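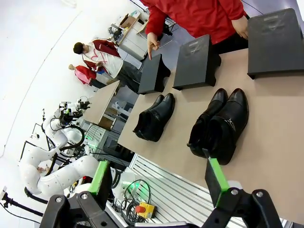

Can you visit the Grosano shoe factory without booking?
Only on the open day in June. The rest of the year they take small groups by appointment, and the spots go fast.

I'd been meaning to go for years (I grew up one town over and my grandmother wore Grosano lace-ups until they fell off her feet), so this time I set an alarm and got in line before the gates opened at 9. Parking is on the grass behind the Rulley warehouse and it was muddy, so wear something you don't mind ruining. Yes, I see the irony!

The tour starts in the leather store, and the smell hits you before you're through the door. Hides are stacked on pallets by grade, and our guide let us run our hands over a few of them and guess which was the expensive one. I guessed wrong. Twice. Then you go through to the cutting room, where they still keep one old Van Wijk press running for repairs and odd sizes. It makes a thump you can feel in your teeth, and the kids in our group wanted to stay there all morning. 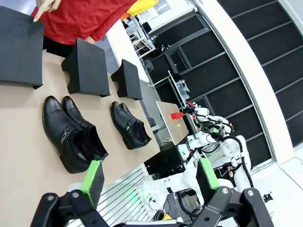
Black foam shoe stands, Grosano open day

After cutting comes stitching, and this was my favorite part. It's one long room with big north-facing windows and nearly 80 people on a normal shift, although only a handful were working for the open day. A woman at the end of the row was sewing the back seam on a boot and chatting to us the whole time without slowing down. She told us a pair goes through 472 minutes of work from hide to box if you add it all up. I wrote that on my hand so I wouldn't forget.

Upstairs is the last room - that's last as in the foot shape, not the final stop - and it's just shelves and shelves of wooden feet. Some are from before the factory moved here. I could have spent an hour reading the pencil marks on them.
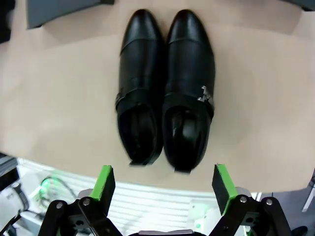 Lunch was in the canteen and I'd skip it next time. The soup was fine but the line went out the door, and by the time I sat down the 1:30 talk on tanning had already started. There's a Dustari bakery van in the yard that does cheese rolls, and those people were all eating happily in the sun while I waited with my tray.

The talk itself was good, what I caught of it. Lots about vegetable tanning and why it takes so long, and a jar of oak bark got passed around.
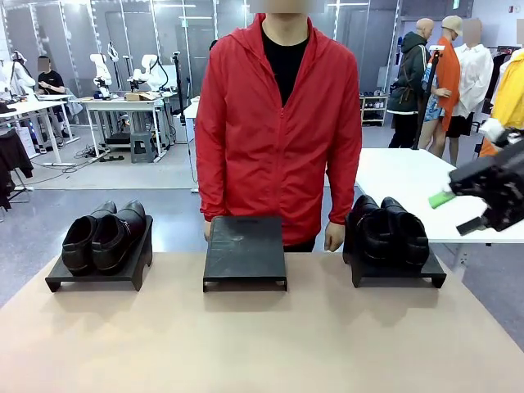

The factory shop is on the way out, of course. Prices on seconds were better than I expected, but sizes were picked over by 3, so go there first if you're serious about buying. I came home with a tin of polish and a shoehorn. The last bus back to the station is the 535, and it leaves from the front gate, not from the parking field where I stood for ten minutes looking for it.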